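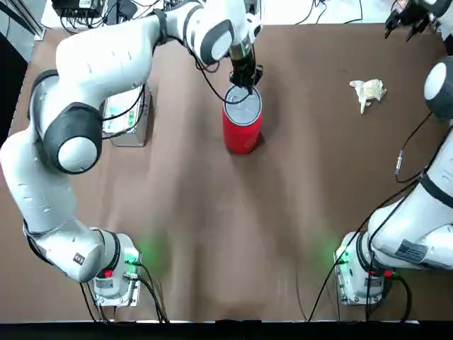

Two white arms at the near edge of a brown-topped table.

Pressure and leakage in the Waltport district
October 2026

The Waltport supply district has 122 kilometres of water main and serves 2362 properties. Most of the pipe is cast iron. The network engineer responsible for it at Mimbridge Water agreed to discuss how leakage is being reduced there without a large replacement programme, and asked not to be named.

"People assume we find leaks by digging," the engineer said. "Most of the reduction comes from changing the pressure. A hole in a pipe loses water according to the pressure behind it, and at night, when very little is being drawn, the pressure rises."

Before the work began, the static pressure at the lowest point of the district was equivalent to a head of roughly 54 metres. The upper streets needed far less than that, but the whole district was fed from a single valve with a fixed outlet setting. The setting had been chosen to suit the highest property on the coldest morning and was left unchanged all year.

The valve has been replaced by one with a Takács controller, which lowers the outlet pressure in 2 steps during the evening and restores it before the morning demand. The engineer was cautious about going further. "You can modulate continuously against flow, and on paper it saves more. It also moves the valve all day. I would prefer to have the seat last."
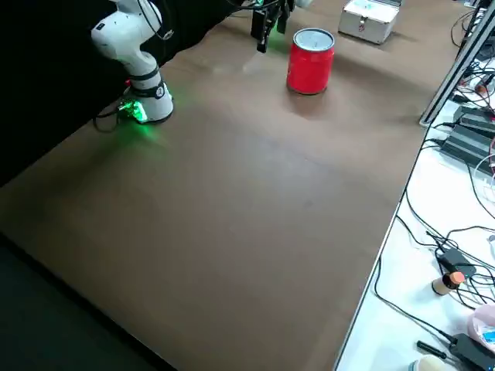

Night flow is the main measurement. It is taken at the district inlet in the early hours and compared with an allowance for legitimate use: cisterns filling, a bakery, the hospital laundry. Whatever is left over is treated as leakage until shown otherwise.

"The allowance is the weak part," the engineer said. "If the laundry changes its shift, the leakage figure appears to get worse. We now meter the laundry separately, and I wish we had done so at the start."

Cirkard loggers on the hydrants record pressure at the top and bottom of the district. One had been reading low for several weeks owing to a blocked fitting, and the data from it were discarded.

Asked about complaints, the engineer said that most came from upper-floor flats with electric showers, where the flow switch would not hold at the lower pressure. The first evening step was moved later as a result. The next review of the settings is in November, when the mains will be colder and the rate of bursts normally starts to rise.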